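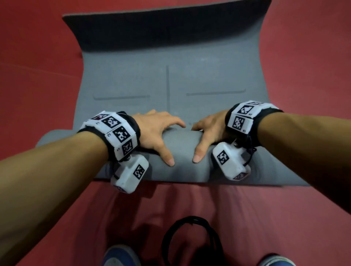 Cleaning and storing a foam exercise mat

Applies to closed-cell foam mats (PVC, TPE, NBR). Does not apply to cork, jute or natural rubber, which need different cleaners. If you are not sure what your mat is made of, look for a material code on the packaging or ask the seller before using anything other than water.

What you need

Spray bottle, 1000 ml
Dish soap, unscented, no moisturizer
Two microfiber cloths
Soft brush (a nail brush is fine)
Drying rack or shower rail
Two wide elastic straps or a storage bag

Mixing the cleaner

Fill the bottle with lukewarm water and add 5 ml of dish soap. Tilt the bottle back and forth to mix. Shaking produces foam in the neck and the sprayer will spit. Label the bottle.

Do not add vinegar or essential oils. Oils soften TPE and leave a film that reduces grip. Alcohol wipes dry out the surface skin of PVC and should be kept for spot cleaning only.

Routine cleaning

1. Lay the mat flat and remove hair and grit with a dry cloth. Grit left in place acts as an abrasive in the next step.
2. Spray one half of the top surface until evenly damp.
3. Wipe lengthwise with light pressure. On mats with molded lines, run the brush along each groove, then wipe again.
4. Repeat on the other half.
5. Go over the whole surface with the second cloth, dampened with plain water. Soap residue is the most common cause of a slippery mat.
6. Turn over and repeat on the underside.
7. Hang until both sides are dry to the touch.

Deep cleaning

Only needed when the surface stays tacky or smells after a routine clean. Fill a bathtub with enough lukewarm water to cover the mat and add a small squirt of soap. Soak for 5 minutes, work over both sides with a cloth, drain, and rinse with the shower head. Lay the mat on a dry towel, roll the two together, press along the roll, and unroll. Hang over a rail, out of direct sun. Drying may take more than a day for thick mats.

Do not use a washing machine or tumble dryer. Spin cycles stretch the foam, and heat can separate bonded layers.

Rolling

Roll with the top surface facing out. The ends then curl down toward the floor the next time the mat is laid out. Start at one short end, keep the side edges lined up, and stop to correct as soon as the roll starts to drift. Firm and even is enough. A very tight roll leaves compression marks in soft NBR.

Fit the straps a hand's width in from each end. Narrow cord or rubber bands will cut into the foam.

Fixing curled ends

Reverse-roll the mat, hold for a few minutes, then unroll and weigh down the ends with books overnight. At normal room temperature most mats settle by morning. Do not use a hair dryer or iron.

Storage

Keep away from radiators and windows. Upright storage is acceptable for thin mats; thick ones sag at the base and should be laid on a shelf or hung. Do not stack anything on top of a rolled mat.

Replace the mat when the surface flakes, or when a thumb pressed into it leaves a dent that does not recover.

Page maintained by Hanne Rautiainen. Last revised in May: soak time shortened, note on TPE and oils added.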